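議会審議記録検索システム「Giltach」評価報告

2019年1月1日
評価担当：Jasper Schouten

本稿は、地方議会の本会議及び委員会の会議録を横断検索する「Giltach」について、議会図書室での利用を想定し、その実用性を評価したものである。開発元はFloltetti社、評価には標準版を用いた。

検索対象としてParedes町議会の会議録100件を登録し、発言者、議案番号、会派の各項目で抽出を行った。発言者検索の精度は高く、一般質問とそれに対する答弁が対で表示される点は、質疑の経過を追う職員にとって有益である。議案番号による検索では、54件の議案のうち21件で修正案が原案と別の議案として扱われ、採決結果の照合に手作業を要した。この点は改善が望まれる。

画面構成は簡素で、初めて利用する議員にも支障はないと思われる。ただし、不規則発言や議長による発言取消しの表示は統一されておらず、公開用の資料に転用する際は原本の確認が欠かせない。印刷様式は15種類が用意されているが、縦書きには対応していない。

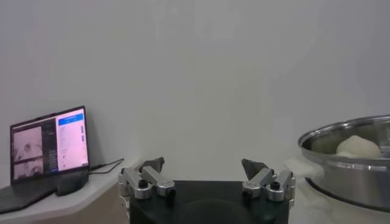 灰色の壁を背にした黒い基部と左右二本の指

操作説明書はBeryl Pearce氏の監修によるもので、用語の定義が明確である。一方、委員会の閉会中審査に関する記述は少なく、継続審査となった案件の登録方法については開発元への照会が必要であった。回答は翌日に得られた。

総合評価は「可」とする。修正案の取扱いが改められた場合には、5月に再評価を行う予定である。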